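3.2 Where people put their stuff when they share a table

I should say up front that I never planned to study tables. My original project in Stidbridge was on noise in shared offices, and I had a whole stack of recordings to go through. But the notes people scribbled on the back of my noise forms kept coming round to elbows, bags and other people's coffee, so I gave in and followed them.

The diary part ran through August at two sites, the Jardine building and the reading rooms at Drarolwood. We ended up with 253 usable diary entries from 20 people (a few more signed up and then vanished, as they do). I asked everyone to write down any moment when they felt crowded, however silly it seemed, and to say what they did next. Mostly they did nothing! They pulled a notebook in a little closer and carried on, and then wrote me half a page of very small handwriting on the subject.
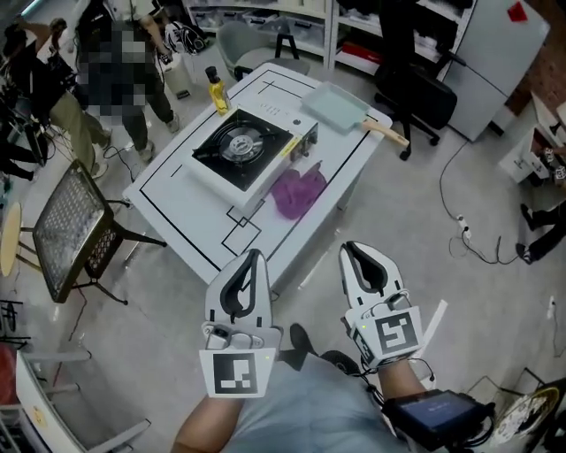 What surprised me was how early in the day the lines got settled. Whoever sat down first more or less decided how the surface would be split up, and the people who came later worked with whatever was left, even when the first person had gone off to lunch. One of the Drarolwood regulars wrote that she'd spent a whole Friday afternoon with her laptop half on her knees, next to a stretch of table held by a single closed umbrella. I asked her later if she'd thought of moving it. She looked at me as if I'd suggested setting fire to it.

Yee-man Leung, who coded the entries with me, pointed out that I'd been lumping two things together. Some people were guarding space they were using, and others were guarding space they might want in an hour or so. I'd called both of them "claiming," and we had to go back and split the category, which took far longer than I'd like to admit. Our agreement got better after that, although 5 entries never did find a home and we left them out of Figure 2.

Figure 2. Reported crowding by time of arrival, both sites.

The Rodance survey, with its 3000 responses, asks about shared seating in just one question, and it's a yes or no. I don't want to be rude about it (I've used those numbers plenty), but a yes or no can't tell you anything about the umbrella. I come back to the wording of that question in Section 4, along with the version we tried out at Jardine.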